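Agudelo Freight Lines

Agudelo Freight Lines is a road haulage and warehousing company with its head office in the river port of Werono. It carries packaged goods, household articles and dry food between the port and the inland towns. 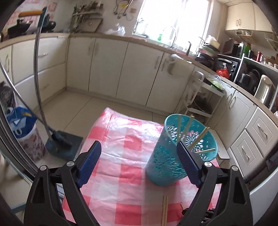 History

The company started as a delivery service for the market sellers of Werono. In its first period it had 2 trucks, both bought used, and the office was one room above a rope shop. Most loads were rice, soap and kitchen goods, and the drivers did the loading themselves. Payment was usually made in cash on the day of delivery.

The business changed when the road bridge at Plalludley was opened. Before this, trucks had to wait for the ferry, and a trip to the inland side could take a full day. After the opening, the same trip could be made in a morning, and the company started a fixed service between the two towns. The older ferry contracts were kept for one more season and then given up.

A second depot was built at Plalludley on the land of a former brickworks. The tall chimney of the brickworks is still standing in the yard and has been used as the company's sign on its papers and trucks. The head office stayed in Werono, although a move was discussed several times.

Operations

Agudelo operates 30 trucks, most of them medium size with closed bodies. Larger trucks are hired from other owners in the months before the rainy season, when shops in the inland towns fill their stores. The company does not carry fuel, live animals or passengers.

The fixed service leaves Werono at 4 a.m. and reaches Plalludley before the shops open. Goods for smaller places are moved there into lighter vehicles. There are 6 such local routes, and two of them are run only in dry months, as the roads pass through low fields. On the return trip the trucks carry mainly sacks, timber and empty crates. Return loads are sold at a lower price, and in some years they have still not been enough to fill the trucks.

Customers can send single parcels, but the larger part of the income comes from yearly contracts with wholesalers. A contract customer receives a fixed loading time at the depot. If the customer misses it, the goods go with the next truck that has free space, without an extra charge.

Warehouses

The Plalludley depot has two halls. The older one is used for goods that stay less than a week. The newer one has 1,799 pallet places and is rented by the month to importers and shop chains. It has a raised loading floor on the north side, which protects the goods when the yard is under water. Food and cleaning products are stored at opposite ends of the hall.

In Werono the company has only a small transit shed near the quay. Its size has been a limit for the business, and trucks often wait in the street behind it. The port authority has offered a larger place on the east quay, but this place has no direct road to the bridge.

Clara

Clara is the name of the booking and tracking system of the company. It took the place of paper load books, which were written by hand in each depot and compared once a week. With Clara, a consignment gets a number at the counter, and the same number is read again at loading, unloading and delivery.

The first version could be used only inside the depots. A later version lets customers follow their goods by phone message - a choice that was made for shopkeepers in areas with a weak data network. Drivers continued to carry a paper copy of the load list, and this is still the rule on the local routes.

Staff and training

Drivers are hired first for the local routes and can move to the fixed service after one year. The company runs a short course in Plalludley on load securing, lifting and the filling of customs papers. People from other haulage firms may attend it for a fee. Warehouse workers are employed in two shifts, with a third shift added in October, when the seasonal contracts begin.

See also

Port of Werono
Plalludley Bridge
River ferries of the Werono district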